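Cullinane Household Words

A word list with short usage notes for everyday things kept in homes: linens, kitchenware, storage, small hardware and children's things. Plain text, English only, with regional variants where our readers sent them in.

What is in it

The list has 3000 entries in one tab-separated file, words.tsv. Each row has an id, the headword, a part of speech, a room, a note and up to 7 variants separated by semicolons. The room field takes one of 18 values, listed in rooms.txt. An entry can have only one room. "Towel" is under bath even though half the readers wanted it under kitchen, and "dish towel" has its own row.

Where the words came from

Readers in Umholm, Ivham and Omstead filled in paper sheets, one sheet per room of their own home. 53 people returned at least one sheet. Aoife Rafferty typed up the Umholm and Ivham sheets and Léonie Deschamps did Omstead. Spelling was changed to American spelling at that stage, so "mould" and "colour" do not appear, even as variants.

The Omstead sheets are heavier on kitchen words than the others. Two readers there sent long lists of pans.

Known problems

- Garage and shed words are thin.
- Trade names were taken out by hand in February. A few may be left. Please open an issue with the row id.
- "Basket", "bin" and "tub" overlap badly. Readers did not agree on them, and the notes record the disagreement without settling it.
- "Latch", "catch" and "hasp" are listed as separate headwords, but several variants appear under more than one of them.
- The note field sometimes has a trailing space. Strip it when you load the file.

Loading

The file is UTF-8 with Unix line endings and a header row. Quotation marks inside notes are literal — turn off quote handling in your reader or rows will run together. Ids are stable between releases. Deleted ids are not used again.

License

The words and notes may be copied, changed and shared, including for paid work, as long as the list is named. The paper sheets are not part of the release.

Changes

The current version merges "carry handle" into "handle" and adds variants for towel, basket and box. The old ids are kept in merged.txt. 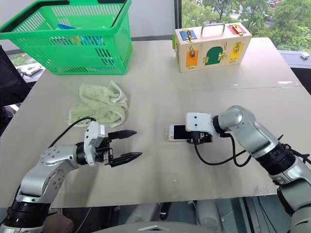
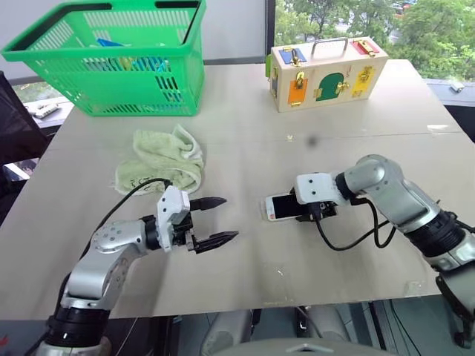 Entries shown: towel (first picture); basket, handle, latch (second picture).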